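"You feel it in your wrists first," says the trainer at Stinderik, laughing. She has logged 78 sessions with the hand-held grippers and still loves them! No joystick, no screen, you just fold the way you'd fold at home. 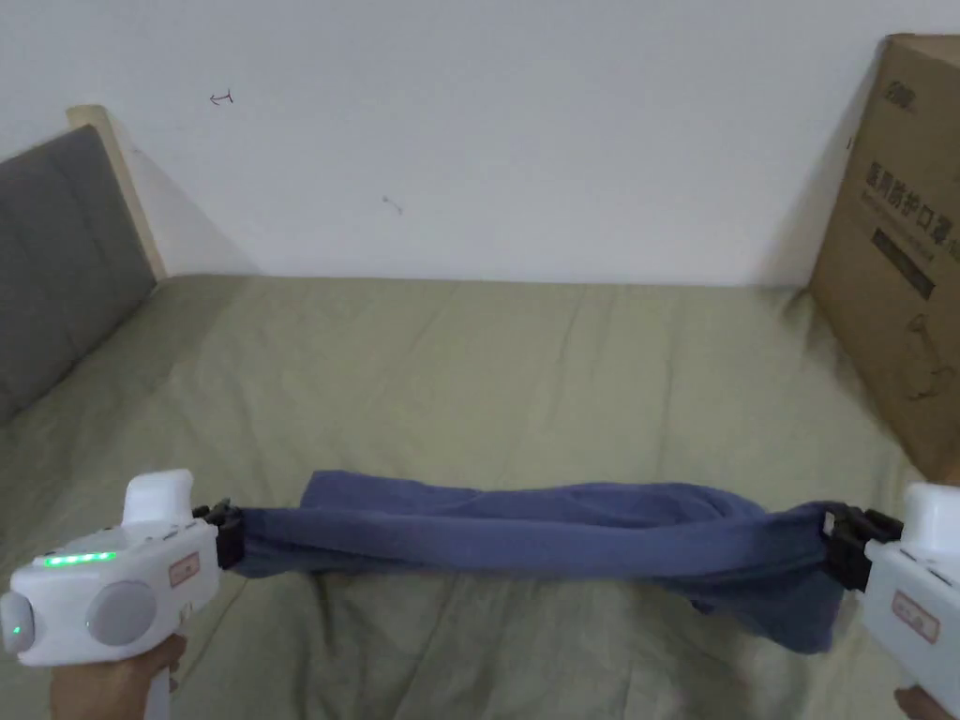
Cloth is the hard part, according to a colleague at Rivetska, who finds that a slow, fussy demonstration teaches the arm to be slow and fussy too. She agrees, and now redoes any fold that takes more than four tries. "Towels in February," she says. "I can't wait."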